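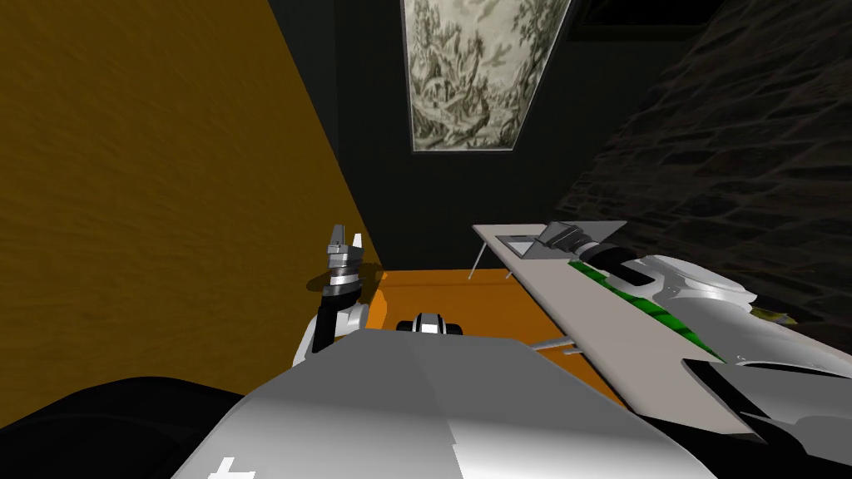
How long should a glued mortise and tenon joint stay in the clamps before it can be loaded? For the ash samples in our tests, 90 minutes of clamping was enough to handle the part, but full load should wait until the next day.

**3.2 Clamping time and joint strength**

The joints were cut in the workshop at Dilberg by Santeri Ruotsalainen and Stella Mbwambo. All tenons had a thickness of 5 mm, and the shoulders were cut with the same saw blade. We did not sand the cheeks of the tenon, as sanding rounds the edges and makes the fit uncertain. The glue was a white PVA of the type sold to furniture makers, applied by brush on both surfaces.

Figure 2 gives the mean load at failure against the clamping time. In the first part of the curve the strength rises quickly. After 90 minutes it becomes almost flat, and the difference between one joint and another is then larger than the difference between clamping times. A similar result was reported by Hayes and Scanlon for beech, although their tenons were thicker and they used a heavier clamp.

The fit of the joint had more influence than we expected. Tenons that could be pushed in by hand gave regular results. Tenons that needed a mallet were often starved of glue, which had been scraped off the cheeks at the entrance of the mortise. In two of these joints the wall of the mortise split during assembly, and they were removed from the series.

We also tried the Toreck bar clamp, set to 300 N, in place of the screw clamps. It is quicker to close, but the pressure falls a little when the wood gives way under the pads. I-seul Ahn suggested to tighten it again after five minutes, and this was done for all the later joints.

The moisture of the wood was not varied in this part of the work. It is treated in Section 4, together with the oak samples from Lusmont.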